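Rendus Heavy-Duty Workshop Benches and Bench Vises

Home > Workshop Equipment > Benches and Vises > Rendus 900 Series

The Rendus 900 Series is a line of fixed workshop benches supplied by Pilside Machinery & Hardware to trade customers, training centers, and maintenance departments. Each bench is delivered as a flat-packed steel underframe with a separate top, and may be ordered with or without a matching vise. The series replaces the earlier Rendus light-duty bench, which is no longer stocked. Spare feet and drawer runners for the earlier model remain available from the Evville parts counter while supplies last.

Bench Construction

The underframe is made of welded square steel tube with a gray powder-coat finish. End frames arrive fully welded. The two long rails and the rear stretcher are bolted on site using the hardware supplied. Leveling feet are fitted at all four corners and can be adjusted from above with a standard wrench, so the bench does not have to be tipped on its side once the top is in place.

Customers may choose between two tops. The standard top is solid beech, oiled at the factory. The alternative is a steel-faced top for welding preparation and general metalwork. The steel-faced top is heavier and should be lifted by two people. Either top can be turned end for end when one working edge becomes worn, as the fixing holes are drilled to the same pattern at both ends.

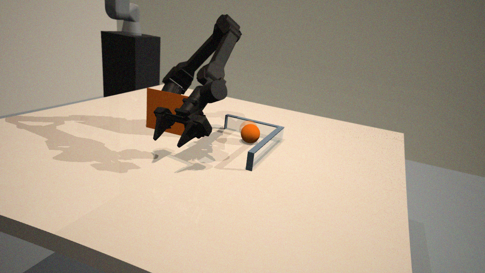 Specifications

Model: Rendus 900
Working height: 900 mm
Length: 1800 mm
Maximum evenly distributed load: 1000 kg
Top options: oiled beech or steel-faced
Frame finish: gray powder coat
Drawer unit: optional, left or right side
Assembly: required

The stated load applies to a bench standing on a level concrete floor with all four feet in contact. It does not apply to benches fitted with casters. Pilside does not supply casters for this series and does not recommend that they be added.

Matching Vise

The Rendus bench vise is sold under part number 1089. It has a cast body, replaceable jaw plates, and a swivel base with two locking handles. The bolt pattern matches the pre-drilled holes at the front left corner of all 900 Series tops. Customers who prefer the vise at the right corner should state this when ordering – the top will then be drilled accordingly at no charge. Tops that have already been delivered can be drilled by the customer using the paper template packed with the vise.

Jaw plates are available in serrated or smooth steel. Soft jaw covers are sold separately in pairs. The main screw should be cleaned and lightly greased at regular intervals, more often where grinding is carried out nearby.

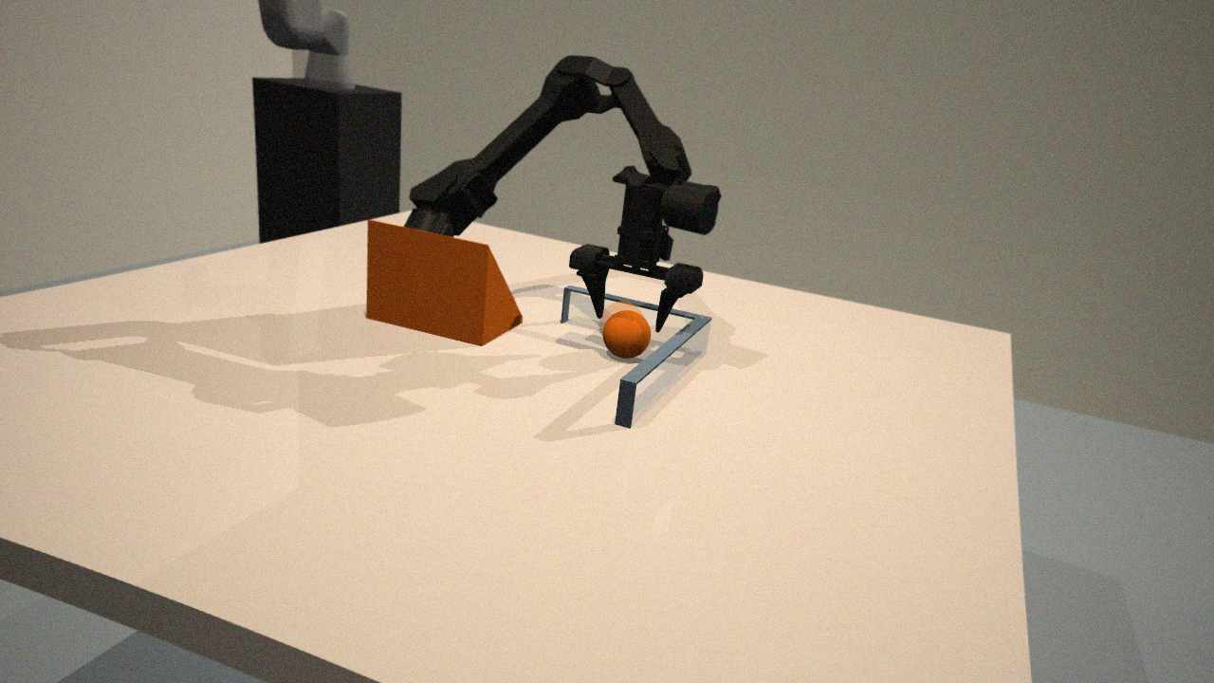
Orders that include both a bench and a vise are packed on one pallet where possible. The vise travels in its own crate, strapped to the underframe, and should be removed before the pallet is moved indoors with a hand truck. Any damage to the crate must be noted on the delivery slip at the time of receipt.

Ordering and Delivery

Orders may be placed in person at the Evville showroom or in writing through the trade desk. Account customers should quote their account number and give the name of the person authorized to sign for the goods. Delivery is to the ground floor, at a point accessible to a truck with a lift gate. Benches held in stock are normally dispatched within 18 working days. Steel-faced tops are made to order and may take longer. The Evville showroom and warehouse close for stocktaking during the first week of July, and no deliveries leave the warehouse in that period.

Goods supplied through our partner branch at Thammasiri are subject to the same terms, although delivery times are set locally.

Warranty and Returns

The underframe is covered against defects in welding and material for 18 months from delivery. Tops, drawer runners, and jaw plates are treated as wearing parts and are covered only against faults present on arrival. Unused benches may be returned in their original packing with prior written approval. Tops drilled to special order cannot be returned.

Contacts

Trade sales and quotations: Zsolt Kun, Evville trade desk
Parts and warranty claims: Declan Ó Súilleabháin, Evville parts counter

Related products: Rendus drawer units, Rendus soft jaw covers, replacement leveling feet, bench top oil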